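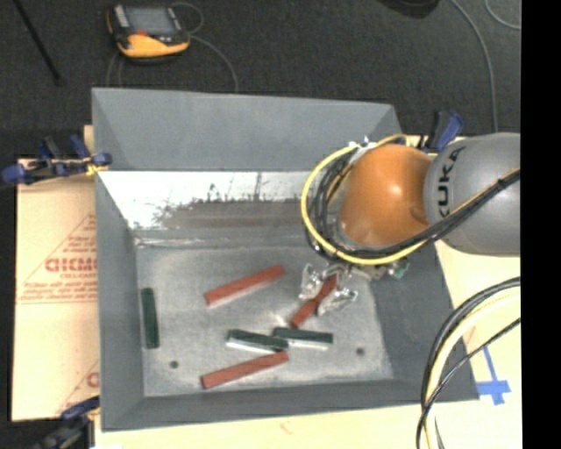
What does a bin-picking cell cost besides the robot arm?

The main other costs are the gripper, the vision system, the bin and its mounting, cables and hoses, guarding, software licences, engineering labour, training and spare parts. In a first installation these usually add up to more than the arm.

# Budgeting for bin picking

**Budgeting for bin picking** is the planning of money, labour and floor space for a robot cell that takes loose parts out of a container. It covers the purchase itself, the trial work before it, and the running costs over the years the cell is kept. The term is used in factories and also in university and training workshops, where the arm is often already owned and the budget goes to everything fitted to it.

## Scope

A bin-picking cell is normally bought in one of three ways. A complete cell from an integrator comes with a fixed price and an acceptance test. A kit purchase brings the arm, camera and software from one or more suppliers, with assembly left to the buyer. In a self-built cell, the buyer chooses each item and writes or adapts the software.

The three are hard to compare on price alone. An integrator's quote includes labour that a self-builder pays for as wages, often out of another budget. Planners commonly put both options on the same sheet and enter in-house hours at their full hourly cost, including leave and overheads.

## Cost items

### Arm and controller

The arm is usually quoted together with its controller and handheld teaching unit. Payload and reach are the main price drivers. Payload has to cover the gripper, its mounting plate and the share of cable weight carried at the wrist, as well as the part. Reach is measured to the far corners of the bin with the wrist tilted, and a model that looks large enough on a data sheet may fall short when it has to lean over a side wall.

Used arms are common in training workshops. The price is lower, but controller software may be too old for current vision packages, and an upgrade can cost as much as the saving. Buyers of used equipment generally ask for the controller version, the running hours and a copy of the service record before paying a deposit.

### Gripper

Grippers are budgeted in sets. A first gripper is bought for the trial, and a second type is allowed for in case parts lie too close to the wall or to each other for the first one to fit between them. Fingers are wearing parts. Where parts are long and narrow, they can be held at an angle, and the fingers need enough clearance to close on a part without touching the bin floor or the parts beside it.

| Item | When bought | Usual budget line |
|---|---|---|
| Gripper body | With the arm | Capital |
| Finger sets | Before trials, then as worn | Consumables |
| Mounting plate | With the gripper | Capital |
| Hoses and fittings | Before trials, then as worn | Consumables |
| Collision sensor or breakaway joint | With the gripper | Capital |
| Tool changer | After trials, if needed | Contingency |

### Vision

The vision line includes cameras, lenses, lighting, a mounting frame, a computer and a licence. Licences are sold outright or by the year, and the yearly kind has to be moved to the operating budget. Shiny parts and bare metal floors cause reflections, and lighting is often bought twice: once from the quote and again after the first week of testing.

### Bin, table and fixing

The bin is a small item that affects several larger ones. Sloping walls help parts slide toward the middle, while straight walls hold more but leave parts in corners the gripper can't reach. Depth affects the reach of the arm. A bin that shifts by a few millimetres during work puts every later position out, and so the means of fixing it belongs in the plan.

Clamps and tape are normal at the trial stage. They are cheap, quick to move and let the layout change from day to day. Permanent locating pins or a docking frame are generally left until the position is settled, with the money held in the second stage of the budget. A production cell also needs at least two bins, one in use and one being filled.

### Cables and hoses

Cables that travel along an arm bend and twist with every cycle. Budgets tend to leave them out or enter them as a single amount under "sundries". A better practice is to list the cable set, its covering or guide, and one complete spare set. Fitting takes longer than expected on arms that were not ordered with internal routing, and a loop that is too long can catch on the side of the bin.

### Guarding and electrical work

Fencing, interlocks, light curtains and emergency stops are priced after a risk assessment, and the assessment is itself a cost. A power circuit, compressed air and a network point may need outside trades. In leased buildings the landlord's approval can add weeks to the schedule.

## Trial stage

Most plans split the spending at a trial. The buyer pays for enough equipment to pick a small number of real or stand-in parts from a real bin, and the main purchase is approved or refused on the result.

Stand-in parts such as plain blocks are used where the real ones are costly, sharp or not yet made. They should match the real parts in length, width and weight. Two or more colours make it easier for staff to follow which pieces have been taken, although colour is of little help to a system that works from shape.

A trial budget normally covers:

- hire or loan of equipment not yet owned
- one gripper and two sets of fingers
- stand-in parts
- engineer hours for set-up, testing and the written report
- damage to fingers, sensors and bins

The last item is sometimes struck out by finance staff as pessimistic. Contact with walls and floors is common while paths are being tuned, and a plan without this amount usually overspends.

## Worked case: the Padlow workshop

The training workshop at Padlow planned a single bin-picking station as an addition to an arm it already owned. The plan was drawn up by Apinya Srisuk and approved on Jun 5, 2022. It is often used in the workshop's own purchasing course, as the records were kept in full.

Two suppliers were asked to quote. Narnness offered a vision kit with an outright licence, and Votent offered a lower purchase price with a yearly licence. Over a single year the Votent offer was cheaper. Over the five years the station was expected to run, Narnness came out ahead, and its kit was chosen. The gripper was ordered separately from Phromma.

Some of the smaller lines from the approved plan are given below, in dollars before tax.

| Line | Amount |
|---|---|
| Finger sets, first year | $1306 |
| Spare cable and hose set | $628 |
| Bin, clamps and floor repair | $300 |
| Tape and marking materials | $59 |

The cable line was queried at the time. Afonso Louro, who reviewed the plan, asked for it to be moved from contingency to the main budget so that the spare set would be on the shelf when testing began. The change was accepted. He also asked that technician time be charged to the project, and this raised the stated cost of the station without changing what the workshop paid out.

The approved plan left out delivery of the vision kit and a replacement lens. Both were paid from contingency.

## Running costs

Yearly costs after installation are mostly licences, fingers, cables, preventive service and staff time. Staff time covers clearing parts that the system can't pick, refilling bins and re-teaching after a change of part. In workshops with many short jobs, re-teaching can be the largest running cost, and a cell that is dear to buy but quick to change over may be the cheaper choice.

Electricity is seldom a deciding item for a single arm. Compressed air is dearer than many buyers expect, especially with suction grippers left running between picks.

## Comparing quotes

Quotes for bin picking are written in different ways, and buyers usually send suppliers a common form to fill in. The form asks for:

1. the part, the bin and the fill level the price is based on
2. the cycle time offered, and whether it includes failed picks
3. the number of parts allowed to remain in the bin
4. what is supplied for fixing the bin
5. licence terms and the price of renewal
6. hours of on-site support included
7. delivery time for spare fingers and cables

The third point is a common source of dispute. Emptying a bin completely is harder than picking from a full one, as the last parts may lie against a wall or flat on the floor. A supplier who quotes on a full bin and a buyer who expects an empty one are pricing different jobs.

## Scheduling of payments

Payment is commonly staged: a deposit on order, a part payment on delivery, a further part after the acceptance test and a final amount held until the cell has run for an agreed time. Public bodies may be barred from paying deposits and will need to say so when asking for quotes. Where the financial year ends in June, orders are often placed early enough for delivery before the close, and long lead times on controllers can push a payment into the next year's allocation.

## See also

- Robot end effector
- Machine vision
- Whole-of-life costing
- Factory acceptance test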